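Welano lidded storage tub, large, gray. Had it since January so this is a proper long-use review, not a took-it-out-of-the-box one.

Short version: good tub, bad lid. Buy it if you don't care about the lid.

Longer version. I was after one thing to replace the pile of shoeboxes and grocery bags in the hall closet. Kid stuff, kitchen overflow, the tools that never made it back to the garage. Looked at the Kello first because my sister swears by hers. The Kello is nicer looking, no argument, but it has those curved sides and you lose so much room at the bottom. Straight sides on the Welano, or near enough. That sold me. Also it was on sale for 20 dollars and the Kello was 40.

Plastic is thick. Doesn't bow when you lift it full, and I do lift it full, even though the sticker says not to use the handles above a certain weight and I peeled that sticker off on day one so don't ask me what weight. Handles are molded in, no separate pieces to snap off. Edges are a bit sharp under the rim, I'd have liked them rounded over. Took some sandpaper to mine. Five minutes, fine now.

Smell: yes. Strong new plastic smell for the first week or so. I left it on the porch with the lid off and it went away. If you're storing clothes I'd air it out longer then I did.

Now the lid. It clips at both short ends and that's it, nothing on the long sides, so the middle lifts up if there's anything poking out. Mine warped over the summer too. The closet shares a wall with the water heater so maybe that's on me, but a lid should be able to sit in a warm closet. One clip went white at the hinge in about spring and I've stopped using it. Wrote to Welano and got a reply in 7 days from a Danai Panagiotou, very polite, offered a replacement lid if I paid shipping. Shipping was nearly half the price of the tub. No thanks. Credit for answering though, most places don't.
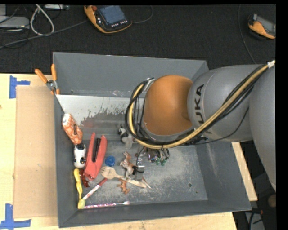
What I should of done is think harder about what goes in it. Big tub, small stuff = everything ends up at the bottom and you dig. Same trap as a toy box. First month I was tipping the whole thing out on the carpet to find a tape measure. Fixed it with 2 shoeboxes (yes, the shoeboxes came back) standing on end inside, one for tools, one for kitchen bits, toys loose in whatever space is left. Works ok. A divider would be better and Welano doesn't sell one. Sjögren does a fabric insert that sort of fits, bit floppy, slumps over if it isn't packed full. Returned it.

Stacking. The listing says stackable. Empty, sure. With stuff in it the top one slides, see lid above. I wouldn't go higher than two and I wouldn't do it anywhere near kids.

Cleaning is easy, it's a tub. Hose it out, dry it off. Flat floor inside with no ridges so crumbs and glitter come right up. Glitter!! Whoever gave my son that craft kit, I have thoughts. Marker did not come off completely. Tried dish soap, then rubbing alcohol, which got most of it.

Gray shows dust more than I figured it would. They do a white and a dark green as well but only in the smaller size, and the small is too shallow to be worth it imo. Neighbor has the small one for gardening gloves and seed packets and is happy with it, so depends what you need.

Compared to the Flaller, which I had in the old apartment: Flaller lid is way better, real latches, but the body cracked in a corner the first cold winter we kept it on the balcony. Welano body feels like it'll last years. If somebody put a Flaller lid on a Welano tub I'd buy a whole row of them.

Would I get it again? At sale price yes. At full price probably not, I'd wait. Knocking off a star for the lid and a half for the shipping thing, giving the half back for the handles. 4 out of 5.

Edit: someone asked if it fits under a bed. Not mine. Measure first, the listing height leaves off the lid.

Related reviews
Kello curved storage tub, one year on
Flaller latch box: good lid, shame about the corners
Sjögren fabric insert (returned)
Over-door hooks that don't scratch the paint
Best cheap shelf for a narrow closet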